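Speaker notes – Collecting demonstrations for cabinet tasks
Farkomero workshop, afternoon session. 20 minutes plus questions.

Slide 1. Title
Introduce self. Credit Pramila Chaudhary for the operator protocol and Aksel Oddsson for the logging code. Mention that the Halier project paid for operator hours through July.

Slide 2. What we set out to collect
Task family is storage furniture: open a door, close a door, place an object on a shelf, take it off again. Target was 2000 episodes. We kept 1310. Say the number early, people will ask.
Define an episode: starts when the operator confirms the start pose, ends when both hands are open and still. Anything without a clear end state is thrown out before labeling.

Slide 3. Where the missing episodes went
Largest group: operator paused for more than 4 seconds in the middle of a reach. The policy learns the pause. We tried trimming these and the joint velocities jumped at the cut, so we dropped them.
Second group: clock drift between the head camera and the hand encoders. Fixed by Aksel in the second month. Older episodes could not be repaired.
Third group: wrong instruction text attached. Signe Eskildsen found these by hand. Do not go into detail unless asked.

Slide 4. Start states
Spend time here. Early sessions all began with doors shut and the robot square to the furniture. The trained policy did well on that and failed when a door was already open. Hafþórsson's group reported the same with drawers.
Now each session sheet lists door angle, object position and base offset, drawn at random before the operator sees the task. Closing from fully open gets the same share as opening from shut.
Two-door units need their own line on the sheet. Left first or right first has to be fixed per episode, otherwise the data averages the two and the arms hesitate.

Slide 5. View from the head 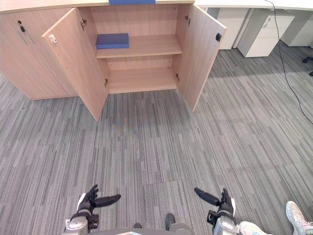 Doors at full swing take up a lot of the view and the useful contact points are near their outer edges. Operators have to back the base up before reaching – we record that step as part of the episode, with its own label.
Shelf contents: one flat object is enough for the first stage. Clutter comes later, after the door motion is stable.
We do not mask out people or office furniture. Sigrún Oddsson ran the comparison and masking gave no gain on the held-out rooms.

Slide 6. Labeling
Two passes by different people. Disagreements on segment boundaries go to Chae-won Yoo. Median disagreement was about 2 frames after the guide was rewritten.

Slide 7. Open items
Keys and locks are not in the task set. Varnero hand firmware update changes the finger torque scale, old and new episodes need a conversion factor before mixing.
Leave this slide up for questions.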